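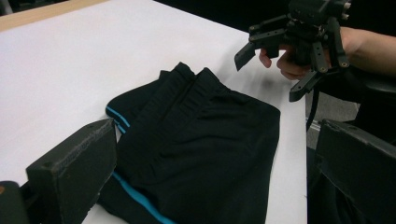 I've been swapping grippers for two weeks straight and I finally have opinions, so this is going to be a long one. Grab a coffee.

Quick recap if you're new: I'm trying to get decent demonstrations for cloth handling, the kind where a person holds a gripper in each hand, does the chore, and a pair of arms later tries to learn it from the recordings. I had two designs on the bench. One is the Stodar, which I bought ready built. The other is the Didow, an open design that I printed and screwed together myself over a few evenings back in December (and then ignored for months because the linkage kept binding). Both are handheld, both have a camera on board, and both claim to be good at "deformable objects", a phrase that covers everything from a dish towel to a wedding dress.

My test item of choice is a pair of black athletic pants with turquoise stripes. I love these pants for this. Black knit is miserable for a camera, slightly shiny if the light is wrong, no texture to hang on to, and then you get these two bright stripes that give you a clue about which way the leg is running. Fold them up and the waistband bunches into tiny pleats that look completely different every time. If a gripper and camera combo can deal with that, I figure towels will be a vacation.

Let's talk fingers first, because that's where I changed my mind the most.

I started out sure that thin, pointed fingers would win. They slide under an edge, they pinch one layer, they feel precise. And for picking a single layer off the table they really are lovely! But on a folded stack they kept grabbing the top layer and leaving the rest behind, so I'd lift and get one leg and a sad unfolding noise. Thick blocky fingers with a flat face are clumsy at the edge of a fabric, no question, but once the stack is between them it stays a stack. You can come in from both sides, squeeze a little, and move the whole thing over without undoing your own work. I did 70 lifts of the folded pants with each style. The flat pads kept the fold together in all but 14 of theirs. I gave up keeping a proper tally for the pointed ones after a bad first evening, which was sloppy of me, but it wasn't close.

The catch is that flat pads take up more of the picture. With a wide lens mounted on the gripper, the two fingers sit in the lower corners of every image, and the fatter they are, the more cloth they hide at the exact moment you want to see it. I moved the camera mount up a notch and tilted it down a bit more, which got me back a useful strip between the fingertips. It also means I'm now looking at a lot of tabletop, and I'm fine with that. A plain white table behind black fabric is about as much contrast as you can ask for.

Speaking of the table – lighting. I had a lamp off to one side and the wrinkles looked fantastic, all depth and shadow, until I noticed my other hand was throwing a shadow across the work every time it came in. I went to softer light from higher up. The wrinkles got flatter, but the exposure stopped jumping around, and I'll take that trade any day.

Now the linkage, for the other Didow builders out there. If your jaw feels gritty, check the small screws on the linkage plates before you blame the print. Mine were too tight. I backed each one off a quarter turn, added a drop of thread locker, and it went from a stapler to something I actually enjoy squeezing. Kai-wen Kwan wrote to me after my last post suggesting exactly this and I was too stubborn to try it for a week. Sorry, Kai-wen, you were right!

Cables are my other gripe. Both designs have one coming off the gripper, and on a two-handed fold your hands cross at least once, so the cables cross too. I tried routing mine up the forearm with a loose strap. Better, but it tugs at the wrist when I reach across the table. Letting the cable hang and run off to the side of the table works nicely as long as the chair is out of the way. I'd love to hear from anyone who has gone battery powered and can tell me what the extra weight feels like after an hour.

Weight matters more than I expected, by the way. My current build comes in at 216 grams without the cable and I can go most of an afternoon. Adding a heavier camera pushed it up enough that my folds got lazy toward the end, and you can see it in the recordings: shorter reaches, corners not quite meeting. A learning system will happily copy a lazy fold.

Controller notes, briefly. I replayed a batch of recordings on the pair of arms over at Wistow, first with the stock controller and then with the Yang settings that came with the arms. Stock was smoother in the air. Yang was gentler on contact, so the fingertips pressed into the table less when they went in low beside the fabric. I'm sticking with Yang for cloth and will probably go back for anything rigid.

So far I have 149 usable recordings, all pants, all folds. Next on the list are silicone covers for the flat pads, and a hybrid finger with a flat face and a thinner tip that I've sketched three times and hated three times. If I end up with a version that prints cleanly I'll post the files. Until then, if you have a favorite fingertip shape for knits, leave it in the comments, with a photo if you've got one.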